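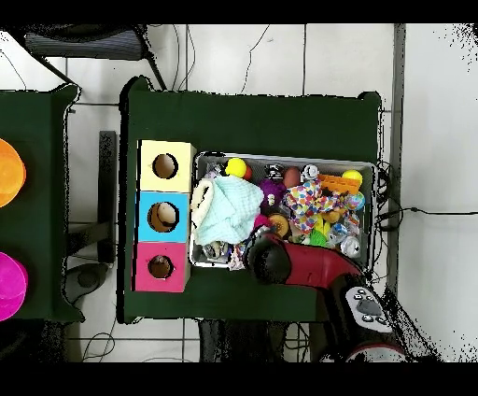
Student Projects - Networking

Moving the Drerville Dorm Wi-Fi to One Dashboard
Diễm Trương and Sang Ung

When we picked this project in our first week, we thought it would mostly be a matter of plugging things in, and we were so happy to be wrong! The old wireless setup at Drerville had grown up one floor at a time, with whoever was on hand adding another access point whenever students complained, and every one of them had to be logged into separately. There were 30 in all, on three different firmware versions, and two had passwords that took us a whole Thursday to track down (one was written on the inside of a closet door).

Our goal was to bring all of them under Pakau, the management software our department already uses for its lab switches, and to see whether the people living in the building would notice any difference. We started with a survey. Residents sent back 124 replies, which was far more than we had hoped for, and the complaint that came up most was calls dropping on the way from the bedrooms to the kitchen.

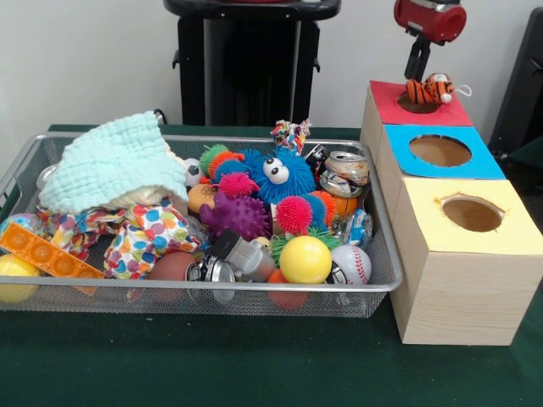 The reason for those drops took us a while to find. Neighboring access points were set to the same channel and were all shouting at full power, so a phone would hang on to a far-off signal long after a better one was right beside it. Once we had everything in Pakau we could turn the power down floor by floor and spread the channels out, and then walk the halls with a laptop to see where the handoff happened. We logged 173 handoffs on those walks, and 7 of them failed, all near the east stairwell, where the walls are thick concrete.

We should also say a little about what went badly. Our first configuration template had the guest network and the resident network swapped, and for most of an evening people were being asked to accept the guest terms on their own printers - we are still sorry about that. After that we tried every change on one floor before sending it anywhere else, and we wish we had done so from the start.

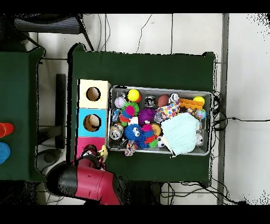
Florencia Ojeda wrote back after reading our draft that the kitchen calls were fine for her now, but that her game console still lost its connection late at night, and she wondered if the scheduled updates were to blame. She was right about the updates. They were set for 1 a.m., and we have since moved them to 5 a.m.

The stairwell is still open. Giang Hà has offered to lend us a spare access point for the second landing, and we plan to repeat the walks there in July.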